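Kuster Kitchen Library: progress report to the Hosine Fund
Friday, November 27, 2020

We have had a wonderful few months, and it is a pleasure to write this one up. When your grant came through in June, the library was two shelves and a sign-up sheet at the Altutwood branch. We now have 874 items on the lending list and more than one branch asking when they can have their own shelf!

Lending

The list covers what people in first apartments told us they were missing: stockpots, baking sheets, scales, mixing bowls, a few small pans. Loans run for 12 days. We tried one week at first, but borrowers kept asking for a second weekend, so we changed it, and late returns dropped right away. Canning jars and the big roasters were booked solid through the fall. Small saucepans go out steadily all year, mostly to people cooking for one.
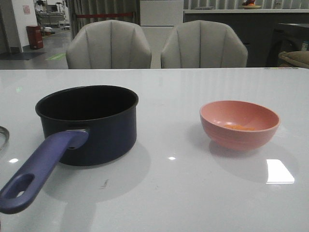

One borrower wrote on the return slip that twelve days was just right for finding out whether she really cooked enough to buy her own things, and asked if we would ever lend knives. We are looking into knives. Our insurance does not cover them at present, and the quote we got from Clerier is higher than we had hoped, so we may put the question off until spring.

Recipe cards

We printed 900 cards and have almost run out. The lentil soup and the skillet cornbread went first. The second printing will have larger type (a very fair request) and a Spanish version on the back, which is at the proofreading stage now.

Pickup classes

Classes moved to video this year, and we were nervous about it. We needn't have been. People cook along in their own kitchens with whatever they borrowed that week, and the chat fills up with questions about rice. Rice is far and away the favorite subject, especially how long to leave it alone with the lid on. 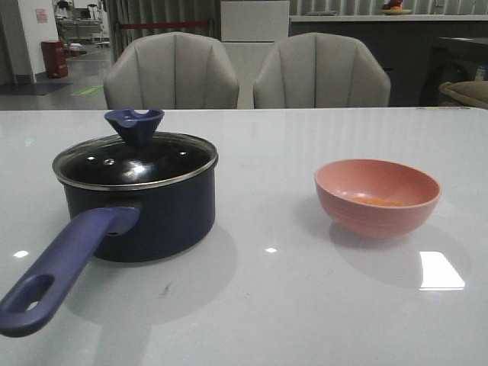
Could there be a class on beans next, from dry, with no can opener in sight, and could it please be after eight when the kids are down? Several others on the same call wanted the later hour too, so beans are set for the winter schedule as an evening class.

Spending and next steps

Equipment is on budget. Printing ran $200 over, all of it paper, and we covered that from the class supplies line. Still to do before the next report: label the new baking sheets, finish the online catalog, and find a dry spot at Altutwood for the roasters, which are living in a hallway.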